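May, grout bench

Back on the gray grout and very happy to be. The Pikine samples had cured when I came in at 7:40 and the medium gray came up beautifully. It has a bit of green in it that you only catch next to a truly neutral gray, and I like it enough that I want to keep it even if the Pikine people don't.

Where I left it last time: the first batch dried far too pale. I had judged it in the bucket (again) and in the bucket it looked like slate. On the board it looked like cigarette ash. So today was the same recipe with more black, weighed properly, and with all the water going in at the start.

Batch A
200 g dry mix, sanded
10 g Nirkov black
water to a stiff peanut butter, then slaked under a damp cloth while I had coffee
remixed by hand, no extra water

Batch B
same dry mix, same Nirkov
a pinch of the yellow earth from the unlabeled Schouten jar
water as above

The Nirkov is lovely stuff. It wets out right away if you stir it into the dry powder first and then sieve, and it makes the most miserable specks if you put it in the water. Griet had told me this and I had written it down on an earlier page, and then I did it the wrong way anyhow. Sieve first! The little kitchen sieve is now the pigment sieve and should never go back near the sink.

Packed both batches into the short practice boards with the hard rubber float, joints running diagonal to the stroke. A went in like butter. B dragged a little at the corners, which could be the earth or could be me getting slow, as I did it second and the mix had been sitting. Should swap the order next time.

Wiped with the sponge wrung out until it was nearly dry. I keep wanting to write a whole page about the sponge. If it leaves a shiny track behind it, it has too much water in it, and that shiny track is the pale blotch you find the next morning. I went over batch A once, let it haze, and polished with the old towel. B got two passes because I didn't like the edges. Already at lunch the B joints looked lower than the A joints, so the second pass did pull material out.

Long talk with Cor about joint width and contrast, which I want to get down before I forget how it went. His feeling is that people pick a grout color from a stick and then can't understand why the wall looks nothing like the stick. A thin joint reads darker than a wide one in the same grout, because there's a shadow sitting in it, and on a pale tile the eye turns it into a drawn line. With staggered rows you get long horizontals that carry right across and short verticals that break up, so a dark grout makes the wall look wider. I had never put that into words and it's so obvious once you look. We ended up holding bits of string against the sample boards like a couple of schoolkids.

He also says a dark joint will show every tile that's out of line, and a pale one will forgive you. True, and a good reason for us to practice with the dark. 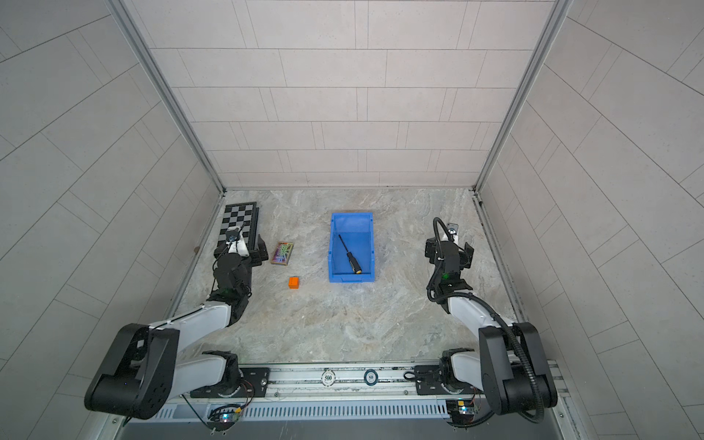

Pale gray tile, staggered rows, thin dark joints.

The back wall in that one is just what Cor was describing. The rows run straight across and the joints look inked on. On the two side walls the same rows run off on a diagonal and the whole thing gets livelier, though it's the same tile and the same line. I'd love to try our medium gray at that width. My guess is it would come up nearly as dark as a charcoal does in a wide joint. Note for the Pikine board: make one panel with the narrow spacers and one with the wide, same batch, same afternoon, and photograph them side by side by the window.

After lunch, color reading. Laid the dry chips from the last round on white card, then on a gray card, then on the offcut of marbled worktop that lives under the bench. What a difference the ground makes. The greenish one goes warm on the marble offcut and nearly blue on white. Griet picked it out as two separate grays and was quite cross with me when I flipped them over and they had the same letter on the back.

So a new habit, starting now: no chip gets judged on white card alone. It goes against whatever floor or counter is going to be next to it. 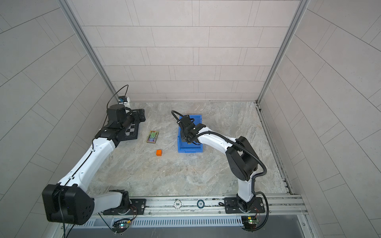 Marble-patterned gray floor with light gray tile. Gray on gray.

I used to think this sort of combination would be dull and I've changed my mind. With the veining in the floor and the plain tile above, the thin joints give you just enough pattern to hold the two together. White up there would be too loud, I think, and a dark wide joint would fight with the marble. For Pikine I'd go one step lighter than batch A and leave the yellow earth out completely. The earth is for the terracotta job and it'll be gorgeous there.

Efflorescence check on the older boards: the one near the door has a faint bloom along the lower joints. The Pemeo sealer board is clean, and so is the unsealed one beside it, so I can't give the sealer any credit yet. Leave all of them standing where they are. Please don't tidy them, they need to stay in the draft to be a fair comparison.

Odd thing with the Pemeo: it darkens A by a shade and seems to do nothing to B. I put it on with the same brush, one after the other. Maybe B was less thirsty after that extra sponging? I'd have guessed the other way round. Want to repeat it on a board with half the joints wiped once and half wiped twice, all one batch, and see if it follows the wiping or the pigment.

Cleaning note. Float and margin trowel both had a crust from somebody's last session (mine, probably). Soaked and scraped. The float has a nick in the long edge that leaves a tiny ridge in every stroke. I can live with it on samples but it can't go out on a real wall. Griet thinks she can sand it flat on a sheet of wet-and-dry taped to glass, and I'd like to watch that.

To do
– repeat A and B with the order swapped
– one step lighter than A for Pikine, narrow and wide joints
– label the Schouten jar! ask Cor if it's the earth from the old order
– more card, gray, matte
– sealer board, half and half
– new sponges, the dense kind with the rounded corners

Boards A and B are on the middle shelf under plastic. Leave the plastic on overnight, please, and I'll open them up when I get in.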